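4. Preparing the fruit basket

The Tellelico basket is used for holding fruit between sorting and the shelf. Please read this section before first use. It was checked by Mi-kyung Ko.

4.1 Cleaning

1. Take everything out of the basket and turn it upside down over a sink.
2. Rinse it with lukewarm water. Do not use water hotter than 60 degrees.
3. Clean the slots of the floor with a soft brush. Small pieces of stem like to stay there.
4. Let the basket dry for 2 hours.
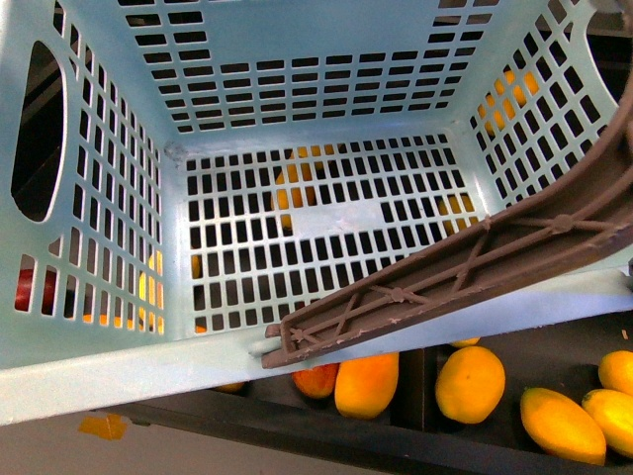 Fig. 4. Basket with slotted floor and walls, empty.

Note: Gray scuffs in the corners have no influence on the use. Do not try to remove them with a metal sponge.

4.2 Filling

1. Put the basket on a flat surface, with one handle opening to each side.
2. Lay the first fruit on its side on the floor of the basket. Do not drop it.
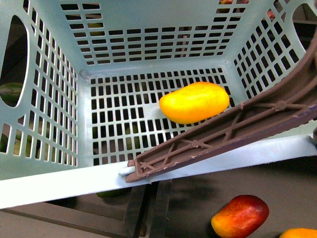
3. Continue with the other fruits, one at a time. Mangoes of more than 200 g should be in the lowest layer.
4. Stop after 3 layers. The top layer must stay lower than the rim.

Caution: Ripe fruit is damaged easily by pressure. Do not stack a second basket on a full one.

4.3 Emptying

1. Take out the fruit from the top layer first.
2. Look at the floor of the basket after the last fruit is taken.

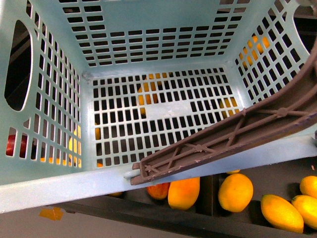

3. If there is juice in the slots, repeat the cleaning in 4.1.
4. Store the basket below 22 degrees and away from direct sun.

For replacement baskets, write to Els Timmermans at Vuvberg.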